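Trengate Hand-Held Gripper Kit: Progress Report to the Willer Fund
Prepared by Sawsan Sabbagh, evaluation lead
29 January 2023

1. Status

Work since the July report covered the second stage of the kit review: use of the hand-held unit in furnished rooms by people with no robotics background. Bench testing at Karam was closed out before this stage and is not repeated in this report. The review remains within budget. One item, the spare finger supply, is behind schedule.

2. Recording

The operator carries the gripper and works the fingers by hand. The unit's own wide-angle camera records the fingers and whatever lies beyond them. We logged 321 recordings in this stage. Of these, 17 were rejected on review, mostly for dropped timestamps. The rejected files have been kept so that Drullier can check them against the firmware log.

The field of view is wide enough to keep both fingers visible along with the bed and the storage behind them. Straight edges in the room are strongly curved at this setting. Correction is done in software after upload and adds a step that the quick-start guide does not mention.
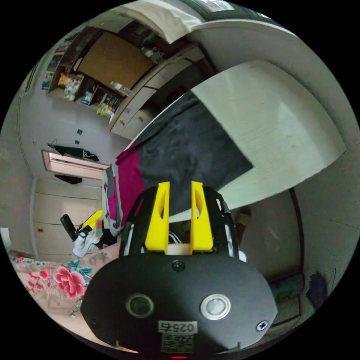 Figure 1. View from the gripper in a furnished room, uncorrected.

The slotted yellow fingers separate well from grey and magenta bedding. We had asked whether the standard colour would cause trouble against household goods, and the segmentation results do not support a change. The optional grey fingers have been dropped from the order.

3. Handling of cloth

Soft items are the weak point of the kit. Rigid objects were picked up reliably at the default finger travel. Large cloth items tend to fold over the housing and can hide part of the view to one side. The software flags a blocked view only when most of the picture is lost, so partial cover has to be found by a person at review.

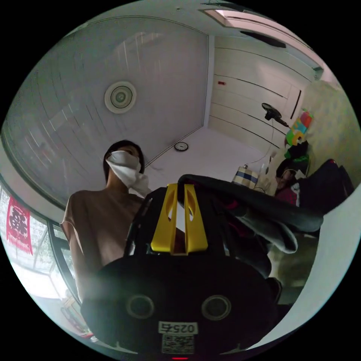 Page 2

Figure 2 shows dark grey fabric lying over the right side of the gripper. Both fingers remain in view. Under the present rules a recording like this is accepted, and we propose a separate tag for it so that users of the data can filter as they see fit.

4. Labels and power

Unit labels and QR codes stayed legible through the stage. Battery changes took longer than the supplier's guide allows for. A revised cover has been requested from Trengate.

5. Next period

We will run a further 200 recordings limited to cloth and bedding, with the partial cover tag in use. The purchase recommendation is held until those are reviewed. No change to the funding schedule is requested.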